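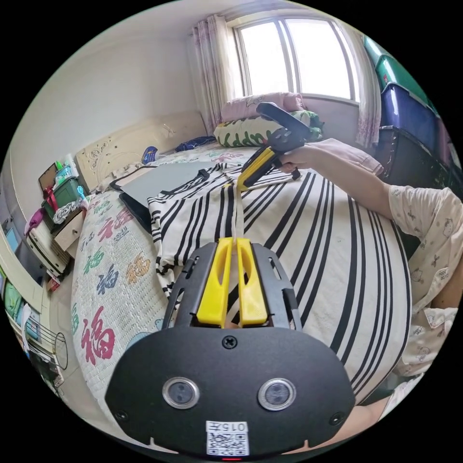 A pajama sleeve with cartoon cats, beside the bed.

Clothes swap in Sororbridge: what to bring and what to leave at home

The children's clothes swap is coming back to the Rellton hall, and this time we have more room for it. In January we had 60 families and the line went down the stairs, so I ask everybody to read these notes before packing the bags.

Each family can bring up to 17 pieces. Please wash them first and close all the zippers. We take sizes from newborn to twelve years, also pajamas, sweaters and rain clothes. We do not take underwear, and shoes only if the sole is still good on both sides. Small stains are not a problem if you put a piece of tape next to them, so the next parent can see it and decide.
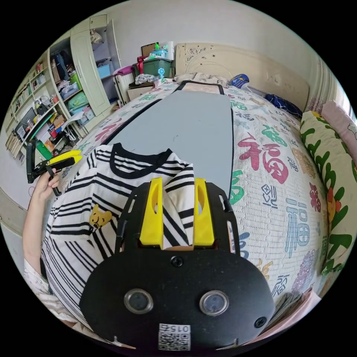
Folding is the part where we lose the most time. If the pieces come already folded in the same way, with the size label on top, we can put them on the tables directly. My own method is simple: sleeves to the back, then in half, then in half again. Hoi-yan Hsiao rolls everything, and her suitcase is always smaller than mine, but rolled clothes are difficult to look through when many people stand at the table – so for the swap, please fold.

For every piece you get one ticket, and one ticket is one piece, never mind if it is a winter coat or a thin T-shirt. Some parents wrote to me that this is not fair for the coats. I understand it, but we tried points two years ago and the counting took the whole afternoon. Coats will have their own rail next to the window.

What remains at the end goes to the Bako shop on Skesham Road, where they sell by weight. If you want your pieces back, write your name on the bag and come before closing.

We still need folding tables and 80 hangers, the thin kind. If you can lend some, send me a message or leave them at the hall with a note.

Sólveig Oddsson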